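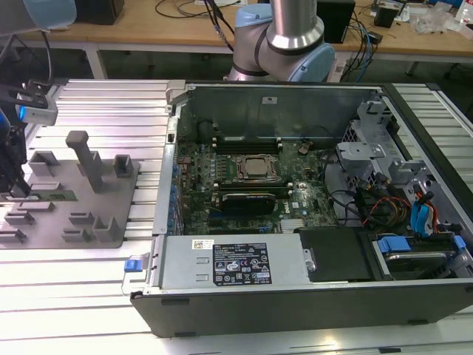

Desktop tower on its side on the workbench, side panel off.

Search this site Go
Visits > Works and factories > Kellcombe pulleys

Visit to the Kellcombe pulley works, June 28, 2018

I had wanted to see timing pulleys being made for a long time, having bought a good many of them for small machines and sent back a few. The Kellcombe works opens its doors to customers and clubs in the summer, and this time there was room for our group. We met in the car park at the side gate, signed in, and were given safety glasses and a pair of foam ear plugs each.

Our guide was Irja Vuorinen, who runs the turning section. She started us in the bar store. Aluminium bar is kept on the left and steel on the right, with the ends painted so that grades don't get mixed up. The aluminium goes to the small pulleys for printers, plotters and light conveyors. Steel is used for the larger ones and for anything that will be reversed often under load.

The bar is fed into the lathes through a long tube at the back. Each machine faces the end, drills and bores the hole, turns the outside diameter and parts the blank off into a tray. We watched an 80 tooth blank being turned, which took less time than I expected. The slow part comes afterwards. The bore has to run true with the outside, and every blank from the first tray of a batch is put on a mandrel and checked with a dial gauge. Silvan Hollenstein let us try this for ourselves. My reading was different from his until he showed me that I had not pushed the blank fully up to the shoulder.

Tooth cutting is in the next building. Blanks are stacked on an arbor and the teeth are hobbed along the whole stack in one pass, with a lot of oil. I asked whether the blank at the far end comes out any different from the first one. Silvan said that it can do if the arbor support is worn, and that they put a new centre in before long runs. The batch on the machine while we were there was 1,776 pieces, all the same size, for a maker of bag sealing machines.

We then had tea in the canteen. The biscuits were good. There was a display board with old pulleys on it, including a cast iron one with 13 teeth that had come off a loom drive, and was worn almost to points.

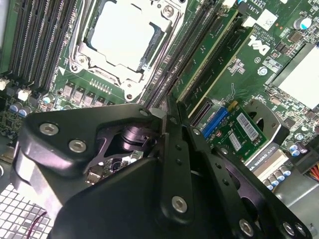

Fixing the pulley to the shaft was the subject of the talk after tea, given by Sadia Magsi. She covered grub screws first. A single grub screw will hold on a light drive if there is a flat on the shaft, but on a plain round shaft it raises a burr, and the pulley is then hard to get off. Two screws set at right angles are better. A clamping hub is better again, as it grips all the way round and leaves the shaft clean. Most of the questions were about tightening. Hex-socket screws, of the kind that hold the black plates of the gripper together in the photo, are easy to overtighten in a small size with a long key, and she had a box of rounded-out heads to pass round. Her advice was to use a proper torque driver, wipe the threads first, and throw away any key with worn corners.

She also talked about flanges. On a two pulley drive it is normal to have flanges on the smaller pulley only. If the shafts are a long way apart, or stand upright, both should have them. Pressed flanges are cheaper, but I have had one come loose at home and asked about it. The answer was that the lip had probably been rolled over unevenly. They now check this with a simple pull test on samples from each batch, using a spring balance and a hook.

The last stop was packing. Small pulleys go into bags with the screws fitted but not tightened. A key is put in with the smaller orders. Larger ones are wrapped in oiled paper. There was a seconds bin by the door with marked flanges and scratched faces, at up to half off the list price, and most of us bought something. I came away with a pair of 20 mm bore pulleys for the saw feed.

Practical points for anyone going: wear closed shoes, as they will turn you away in sandals. The floor in the tooth cutting building is slippery. Photographs are allowed in the canteen and the bar store, and you must ask first anywhere else. Parking is tight after the early shift comes in. Names for the next visit should go to Savvas Tsolakis, with your shoe size if you need to borrow boots.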